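Suture bench notebook, L. Lamont
4/5/26

Good day on the pads! I'm writing this up while my hands still remember it, because last October I left it overnight and half of what I put down was guesswork.

Plan was to get through the new batch of Grulusen skin pads and decide whether they can replace the Petero ones for the running stitch work. Short version: I love them. The surface is creased and a little bit shiny, much closer to real skin than the flat rubbery sheet we've been putting up with, and it gives under the needle in a way that makes you slow down and think about your angle.

Setup

Pad pinned at the corners on the foam board, lamp moved over to the left side. Black thread again. I know the blue is easier on the eyes after an hour, but black against the pale pad is so clear that I could follow every loop. Cut the strands to 27 cm this time. Longer than that and the tail ends up lying all over the work, shorter and you run out of thread before the last knot.

Before the first bite I like to look at where the tails are lying. It sounds fussy. It saves a lot of swearing. 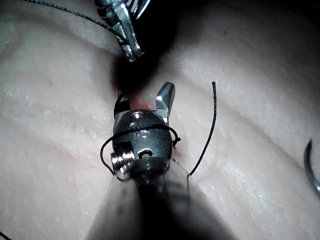
The cut and the first knots

Made the cut on the diagonal and ran the red dye along it. Gourlay's dye is lovely stuff, a strong orange-red, and it sits in the line so you never lose the edge of the wound. It does creep. If you're heavy with it you get a blotchy patch off to one side and then you're judging your spacing against a smear. Next time: one pass with the fine tip, blot, wait, and leave it alone.

Anchor knot went in beside the cut and I was really pleased with it. Small and snug, no puckering that I could feel with a fingertip. On the old pads I'd pull a knot like that and the whole edge would roll up. With these you can bring the thread down until it just sits there and then stop.

Curved needle all the way through. Note to self and to whoever uses the bench next: let the curve do the turning. Every time I tried to push straight through I got a shallow bite and had to back out.

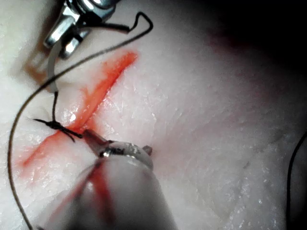
Needle in the jaws, thread looped above the cut, knot to the left of it.

Still haven't cracked the slack. The thread has a memory from the reel and wants to spring into peaks and loops right where you're about to grab. Things I tried: drawing it slowly between two fingers before starting (helped a lot), wetting it (helped a little, made a mess), and leaving a strand hanging with a clip on the end (too early to say, but promising, and very satisfying to look at).

Ties

Spent the rest of the session on ties alone, nine in a row with fresh thread for each. I could happily do this all day. There's a lovely moment when the short tail comes through the loop and everything that looked like a tangle a second ago is a knot. The trick is keeping the two tips close together while you make the wrap. If they drift apart the loop opens up and slides off before you've got hold of the tail.

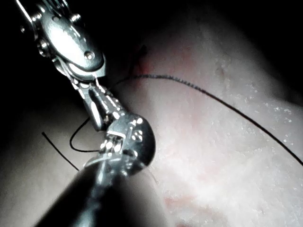

I also want to try a shorter tail, maybe half what I've been leaving. A long one is easier to find but it gets pulled into the wrap. And I want to go back to the double wrap on the first throw, which I dropped for speed and have missed ever since. The single slips a little while you're reaching for the second throw, and on these softer pads that little bit shows.

Supplies: we have 78 pads left on the shelf, box with the Koditero label, second from the top. Please don't open a new sleeve until the old one is used up, they go tacky. Running low on the fine dye tips. Reel of black is fine for now.

Next session: same pad type, shallower cut, thread stretched beforehand, double wrap. Lamp a touch lower.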